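# How to book a live musician for a small do

I've played guitar and sung at other people's parties for 12 years, mostly birthdays, anniversaries and the odd pub garden in July. Most of the hiccups I see start weeks before I've tuned a string, so I've written down how I'd go about booking someone like me.

## 1. Sort out the where and when first

Before you message anyone, know your date, your start time and the room. "Sometime in summer, probably at my sister's" is lovely, but I can't quote for it! Check with the venue that live music is allowed and what time it has to stop. The function room at Zidlow cuts the power to the stage sockets at 11 and I've been caught out by that more than once.

## 2. Write one decent message

Put everything in it: date, postcode, how many guests, indoors or out, how long you'd like music for, and your budget if you've got one. I do my replies in one go at the table after breakfast, and the people who've given me all of that get a proper price the same morning. The rest get a list of questions back.
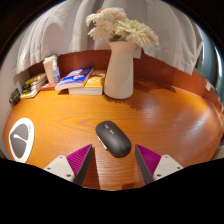

## 3. Ask what the price covers

My own fee is £200 for two 45-minute sets, and that includes my speakers, one microphone you can borrow for speeches, and travel in the Drodik area. Other people charge by the hour, or add on for parking and late finishes (fair enough, but you want to know beforehand). Ask about:

- setting up time – I need an hour, and a quiet one if possible
- background music between sets
- learning a song specially
- food, if it's a long evening

## 4. Get it in writing

An email will do. I use a one-page booking form I knocked up years ago in Jansen, with the date, times, fee, address and what happens if either of us cancels. Don't pay the whole lot up front. A deposit to hold the date is normal, then the rest on the night.

## 5. Think about where they'll stand

I need a patch of dry, level floor and a socket within 5 metres. Away from the kitchen door, please, and not right next to your gran unless she's asked.

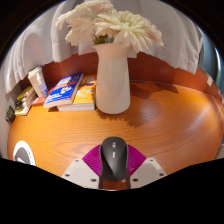
If you're outdoors, add a gazebo with sides, even when the forecast is good. I've packed up halfway through a song before now, and wet leads are no fun for anyone.

## 6. Send the song list early

Two weeks ahead is plenty. Give me your must-haves, your please-don'ts and the first dance if there is one, then leave the rest to me. I did a party for the Dinum walking club where they'd picked every single song in order, and by the second set the whole room wanted something else.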